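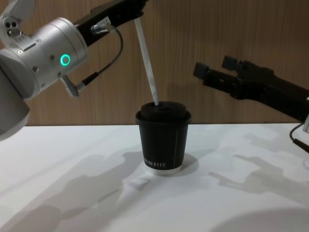 Fludance adds two-arm drink preparation to its training set

3 min read

October | By Ermanno Farina

Fludance has extended its manipulation dataset with a task that requires two arms: holding a lidded paper cup and inserting a drinking straw through the lid. The company said on Friday that 261 demonstrations have passed review and will go into the next training run of its control model, Cikumari.

The task was selected for its tolerances. The opening in the lid is only slightly wider than the straw, and a paper cup deforms if the gripper closes too far. Earlier tasks in the set, mostly sorting and stacking, could be completed with position errors of several millimeters. Straw insertion generally cannot.

Each demonstration is teleoperated. An operator drives both arms through a pair of handheld controllers while the system logs joint angles, gripper opening and video from more than one viewpoint. Recording starts with the cup and straw in new positions and stops when the operator releases the straw or declares a failure. Lid orientation is also changed between runs.
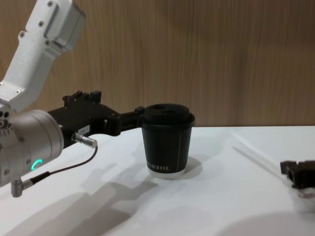 Grip height on the cup proved to be the main source of rejected runs. Operators who held the cup at mid-body tended to squeeze the wall inward, which shifted the lid. The current instructions call for a grip close to the rim, where the paper is stiffer, and set a lower closing force for the arm that handles the cup.

"The model copies hesitation as readily as it copies motion," said Gualtiero Ruggiero, who runs data collection at Fludance. "If an operator stops above the lid for two seconds and thinks, the policy learns to stop above the lid. We trim some of that, but we would sooner record it again."

Failed insertions are kept in a separate partition. They are labeled by cause (missed opening, bent straw, displaced lid) and used to train a module that detects errors during execution. They are not mixed with the accepted runs.
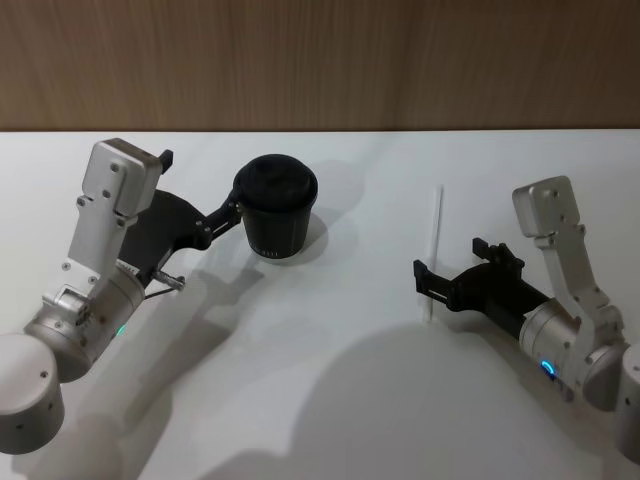
Operators work in short shifts and switch tasks after each block. Nine have been trained on the straw task so far. Ruggiero said differences in style between operators are left in the data on purpose, including which arm approaches first and how far the straw is tilted before contact.

With the new material, the two-arm portion of the dataset stands at 3207 demonstrations. Fludance has not given a date for results on the straw task and said evaluation will use cup sizes that do not appear in training.

Recent items

Barbieri revises gripper calibration procedure
Roltley opens second teleoperation room
Labeling failed grasps: notes from a workshop
Cikumari update shortens recovery after dropped objects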